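**How does a secret villain club work?** (for readers 8 and up)

Open nearly any superhero comic and you'll find a secret group. They have masks and a hidden base, plus a long list of people they don't like. In the *Nolline* comics, written by Letay Kahsay, they're called the Vindano. They say they want to "put the city back the way it was."

Back to when, exactly? The comic never tells us. I've read all 23 issues, and I'm still waiting.
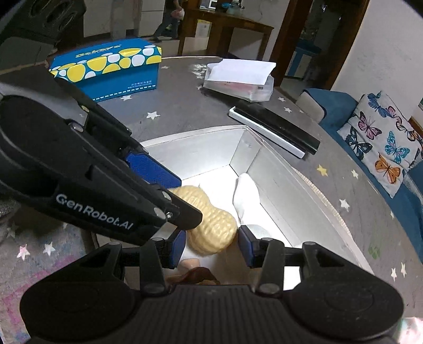

Let's look at what we are told. The Vindano have 3,000 members, and every one of them has kept the secret. Think about that. If you tell 2 friends about a surprise party, how long does it stay a surprise? Now try it with 3,000 grown-ups, all with matching gray capes to wash.

Then there's the money. In issue 4 they buy 1,000 flying sleds. Somebody had to build those sleds and somebody had to pay for them. A real reporter would start by asking for the receipts. Tadel, the hero, is supposed to be a reporter, and she never asks. She just punches a sled.

So why do people join? This is the part the comic gets right, I think. The leader, Mwakyusa, doesn't start by talking about sleds. He finds people who are worried – about jobs, about new neighbors, about things changing too fast – and tells them he knows whose fault it is.

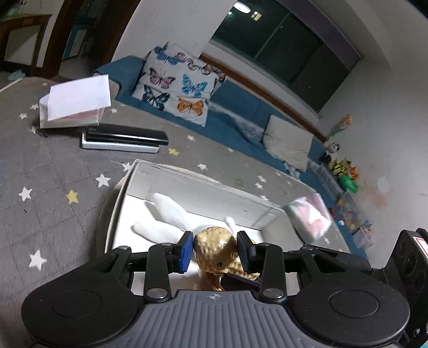 He doesn't show them any proof. He says it loudly, and he says it often. When Carter Cormier, the baker in issue 9, asks him for one fact, Mwakyusa changes the subject and hands him a cape. Go back and read that page slowly. It's only four panels, and it's better than the whole sled fight.

You can try Carter's question on any comic villain. When the speech starts, stop and ask:

- Who is being blamed?
- How does the villain know?
- What does the villain get if everyone believes it?

Try it on the heroes too. Tadel says "trust me" six times in issue 12, and I don't see why we should. She still hasn't told her editor where the sled in her garage came from.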